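4.2 Recording demonstrations with the Kulel two-arm cell
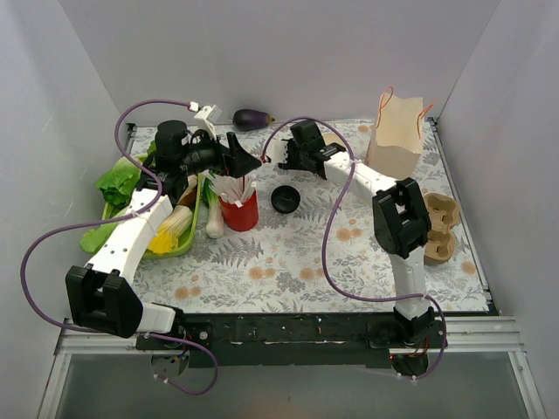

Before the first take, check that both arms are fixed to the front bar and that the cables can move freely.

1. Switch on the cell and wait 39 seconds for the Zurkano controller to finish its self-test.
2. Load the task card in Ondlow Recorder and set out the items it lists.
3. Bring both grippers to the start pose.
4. Press Record, carry out the task at a steady pace, then press Stop.
5. Mark the take Keep or Discard. Discard any take in which an item leaves the mat.
6. Move the items to new positions and repeat until the set holds 61 kept takes.

Note: Failed grasps that are corrected within the same take may be kept – tag them "recovery".

CAUTION: Keep hands outside the walls while the arms are powered. If the grippers touch, press Stop before moving either arm. Error 203 means a joint has passed its limit; see section 4.5.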